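FOR IMMEDIATE RELEASE
May 9, 2019

Yes, I'm engaged (and yes, there's a second season)

Hanneke Vermeulen answers the questions everybody keeps sending her

BAVENT — My publicist wanted a nice short statement for this, two lines and a thank you. I asked if I could write it myself, and she sighed and said fine, so here I am in my kitchen with cold coffee trying to sound official!

So. Ebbe Kristiansen and I are engaged. He asked, I said yes before he got to the end of the question, and then we both had to sit down. If you watched the first season of Vedwood you know we spent most of it yelling at each other across a burned-out sawmill, and I promise that part was acting (mostly — the rain was real and neither of us was at our best).

How did we meet?

People keep writing that we met on set. We didn't. We met at the table read in November, in a room with terrible heating, where Ebbe had taken the chair with my name on it and wouldn't give it up. I sat on a radiator for three hours and played his sister-in-law through chattering teeth. We didn't start dating until well after the season wrapped, and I'd like that one corrected on all the fan pages, please and thank you.

I did go through the mail on this before sitting down to write. The production office has had 2938 messages since the news slipped out, and I've read nearly 300 of them so far. Some made me cry, and a few asked whether my character is going to die.

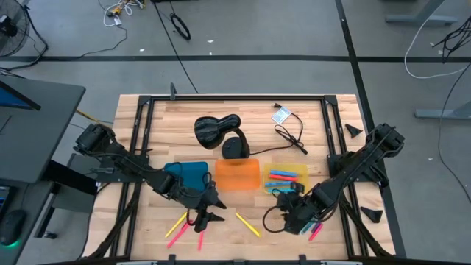 Marit from Tveit wrote that she'd guessed it back in episode four, when he hands her the lantern and forgets to let go, and she wants to know if that was in the script. It wasn't, Marit! He forgot his line and hung on to the lantern, and the director liked it, so it stayed. You have a very good eye and Ebbe is now insufferable about it.

When is the wedding?

We have a date and I'm keeping it to myself. It'll be small. He has 50 people on his list and I have 50 on mine, and we've been trading names back and forth over dinner like baseball cards. There won't be a magazine deal, and there won't be cameras. My dress is being made by a friend, and that's all you're getting out of me on the dress.

Am I changing my name? No. I like my name, and it took me long enough to teach people how to say it.
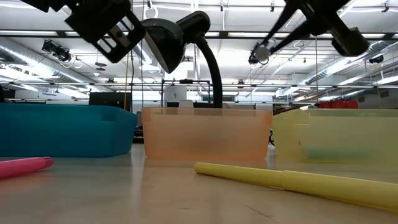 What about the show?

Vedwood is coming back, and we're both in it. Bisico, who made the first season, will be making this one too, and we start shooting in November, with a good chunk of it up in Tveit again. I've read the first two scripts and I can tell you the dog survives. Everything else I've been told to shut up about, so I will.

We won't be doing joint interviews before then. One at a time is fine, and questions about the work are very welcome.

Press requests for either of us should go to the Bisico press office in Bavent, with "Vedwood" in the subject line.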